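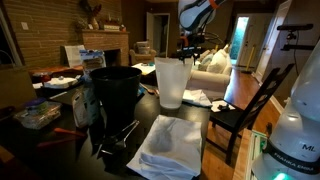

Grasping results from the Mestska household trials

The manipulation group has finished the first part of its work on picking objects from cluttered tables in ordinary homes. Savita Negi and Tolera Tefera collected 4000 grasp attempts with a Franka Emika arm, working in furnished rooms under whatever light was available.

The method scores each candidate grasp twice: once for the target alone, and once for the risk of the fingers touching its neighbours. Earlier versions used a single score and tended to choose wide approaches that knocked over nearby items. Splitting the score reduced failed grasps on rigid objects by 10 per cent.

Translucent plastic remains the weak point. Depth readings on frosted cups are patchy, and the planner often places the rim too low – an error that the second score does nothing to correct. Crumpled cloth and paper gave mixed results. Alcides Puma is testing a correction that compares 2 views taken from different heights before the arm descends.

The next set of trials will cover 4 further homes and should be complete by December. Grasp logs are on the Mestska shared drive, and requests for access should go to Rocío Echevarría.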